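Color and Language
Handout 5: The Color That Went Without a Name
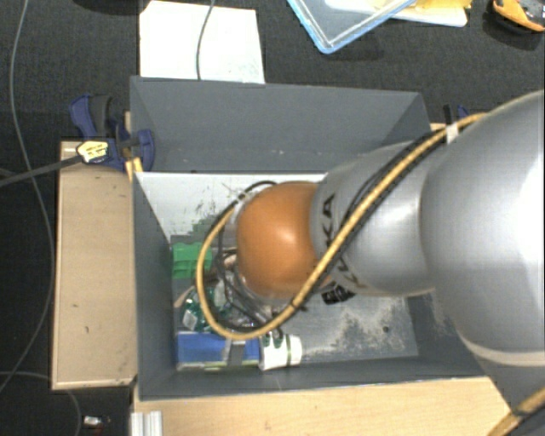

Orange with silver and gray for company, and a yellow-tan cable close by.

Course leader: Dumisani Mofokeng. Room 247, Drevville Evening College. Bring the paint chips from last session, all of them, even the ones you argued over.

Where we left off

Last time we sorted chips into piles and found that we all agreed about the middle of each pile and fell out over the borders. Charmaine had a whole row she called gold that Zanele was sure was brown. Keep that in your head, as this session is about a border that turned into a color of its own. I've been looking forward to this one since June!

Before the word

English speakers had no everyday word "orange" for the color until fairly late. The usual date given for the first written uses is the early 1500s. The fruit had already been called an orange for a good while by then. So the fruit came first and the color took its name from it, the same way we later got lavender, peach, and eggplant.

What did people say before that? Mostly they said red or yellow, and when they needed to be careful they put the two together. Old English had geoluread, "yellow-red," and it does the job very well. Chaucer, in the Nun's Priest's Tale, gives us a fox whose color is "bitwixe yelow and reed." I love that line. He can see the color perfectly well, he places it exactly, and he uses four words to do it.

We still carry the old system around with us. Think of red hair, the robin redbreast, the red fox, the red squirrel. Put a paint chip next to any of them and you'd probably reach for the orange or brown pile. The names were fixed when "red" covered more ground than it does now, and common names for animals are very slow to change.

Where the word came from

This is the long road, and worth following on a map. The trail is usually traced like this:

Sanskrit: naranga, the orange tree (the word may have been borrowed in its turn from a Dravidian language)
Persian: narang
Arabic: naranj
Spanish: naranja
Italian: arancia
Old French: orenge, as in pomme d'orenge
Middle English: orenge, orange

Notice the n. Spanish kept it at the front, Italian and French lost it. The common explanation is that the n got swallowed by the article in front of it, so that something like "una narancia" was heard as "un'arancia." English has done the same trick on its own with other words. An apron was once a napron, and an adder was once a nadder. It can go the other way too: a newt was once an ewt. Say them out loud and you'll hear how easy the mistake is.

French may have had an extra push from the word or, gold, which would make the o at the front feel natural. I say "may have" on purpose. Folk etymology is hard to prove, and some of the handbooks are more confident than others.

The town that muddies the water

There is a town called Orange in the south of France. Its name has nothing to do with the fruit. The Romans knew it as Arausio, after a local Celtic water god, and the sounds wore down over the centuries until the name matched the fruit by accident. The princes who held the town became the House of Orange, they took the color as their own, and so a Celtic god ended up dressing Dutch football supporters from head to foot. If you remember one thing for the party after the course, make it this one.

A warning about carrots. You will read that Dutch growers bred orange carrots as a tribute to William of Orange. Orange carrots do seem to have been developed in the Netherlands, but there's no good evidence from the time for the tribute. Treat it as a story that came along later. Anyone who puts it in an essay as plain fact will get a small drawing of a carrot in the margin from me.

What counts as a basic color word?

Back to Berlin and Kay, whom we met in Handout 2. In 1969 they proposed that a basic color term should be one word, should not be a kind of some other color (scarlet is a kind of red, so scarlet is out), should not be limited to one sort of thing (blond is out), and should be well known to all speakers. By those tests English has eleven: black, white, red, green, yellow, blue, brown, purple, pink, orange, and gray.

Orange makes trouble here. It is also the name of an object, and they were suspicious of words like that. It gets in on the strength of its other behavior. Ask people to list colors and orange turns up early. You can say an orange car or an orange sky and no one thinks of peeling it. Compare "a lemon car," which sounds like a complaint.

In their scheme, orange sits in the last group to be added to a language, along with pink, purple, and gray. Later research has loosened the order quite a bit (gray in particular wanders), but the broad pattern has held up better than many people expected.

Other languages, briefly

Tyyne Valtonen brought us a page of Finnish color words, and I have typed up the part we need. Finnish uses oranssi, a loan. Yellow is keltainen and red is punainen, both much older, and oranssi looks like a newcomer next to them. Tyyne says her grandmother in Hurkisia went on saying "yellow-red" all her life — geoluread again, a thousand years later and in a language that isn't even related!

Zulu and Xhosa have a single stem, -luhlaza, that can cover both green and blue, and speakers add a comparison when they want to be exact: like grass, like the sky. Zanele will talk us through this in the second half. Russian goes the other way and splits what English calls blue into two basic words, goluboy for the lighter and siniy for the darker. Speakers of all these languages can see the same differences. What varies is which ones they are in the habit of naming.

A little physics, only a little

Visible light runs from violet at the short end to red at the long end, at 700 nanometers or a bit beyond. Orange takes up a narrow stretch between yellow and red. Newton put it in his list of seven rainbow colors, and many people think he was keen on seven because of the notes of the musical scale. There are no lines in the rainbow itself, so anyone who counts bands in it is working with words as well as eyes.

Now the part that made Mpho put his pen down last year. Brown is dark orange. Really! There is no brown stretch in the rainbow. Take an orange patch, make everything around it much brighter, and it will look brown. Take the bright surroundings away and it goes back to orange. You need the comparison to get brown at all, and we will do this with the lamp and the cardboard tube right after the break, once the blinds are down.

Neighbors matter for strong colors as well. Put a patch of orange beside gray and it looks lively. Put the same patch beside a brilliant red and it can slide toward yellow. The French chemist Michel Eugène Chevreul worked on effects like these in the 1800s after customers complained about colors at the Gobelins tapestry works, where he was in charge of the dyes. He found that some of the trouble lay in which threads sat side by side, and the dyes themselves were fine.

Exercises for the break and for home

1. Lay out your chips from red to yellow. Mark where orange starts and where it stops. Swap with a partner and have them do the same without seeing your marks.

2. List as many orange things as you can in one minute. Then cross out everything that existed in England in the year 1300. Look at what's left and think about how often a speaker at that time would have needed the word.

3. Find three English color words taken from a food and three from a stone or metal. Which of them would pass Berlin and Kay's tests? Write a sentence for each in which the word describes something surprising.

4. Ask someone who grew up speaking another language what they call a carrot, a fox, a brick, and an egg yolk. Write down the words exactly as they say them, in their spelling, and don't offer any English first.

Words to know for next time

basic color term
focal color (the best example of a color, the middle of the pile)
loanword
rebracketing (what happened to the napron)
simultaneous contrast

Next session is pink, with a side trip into why the flower may have come before the color there too. Charmaine has the key to the sample cupboard if you want to borrow extra chips, and please put the yellows back in the yellow box.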